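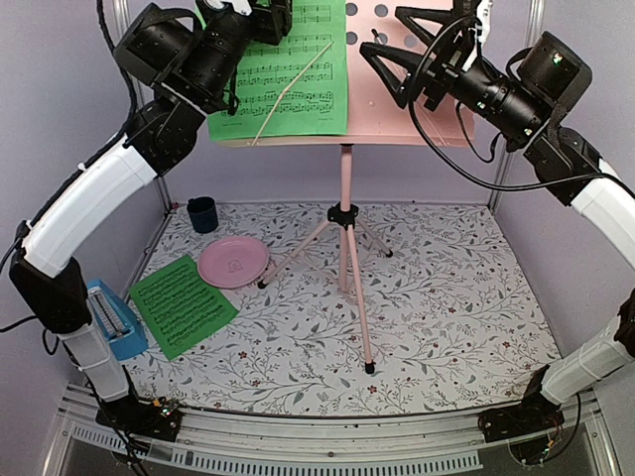

Two robot arms at a pink music stand. One sheet of green music is on the stand and another is on the floor.

Have you ever tried to put sheet music on a stand when it keeps sliding off? Now imagine doing it with just two fingers on each hand! That is the sort of job robots get to practise at the Guvotlow workshop in Omeston, which opens its doors to visitors every August.

The robots work in pairs, a bit like your left and right arms. Each one has joints that bend, such as an elbow and a wrist, and a gripper at the end for picking things up. Motors make the joints move, and cables carry power and messages to them.

Paper is really tricky for a robot. It's thin, it bends, and it can crumple if you squeeze too hard. You can feel a page slipping and you hold on tighter without even thinking. A robot has to learn all that, so it practises the same little job again and again. The pair called Stanska has had 2475 goes at different tidying jobs, and it is still learning!

Can you spot the two thin wires on the stand? Musicians use them to stop their pages flapping about. There's also a mug, a plate and a light blue toy on the floor, because a real room is full of other things and a robot has to cope with them too.

On the open day you can watch from behind the yellow line, and there are up to 40 places at each demonstration. Afterwards you can try the glove game, where you wear big oven gloves and turn the pages of a song book. It's much harder than it sounds (and very funny to watch)!

Try it at home: pick up one sheet of paper using only two pencils. How far can you carry it?

© Guvotlow Workshop, Omeston | Contact us | Back to top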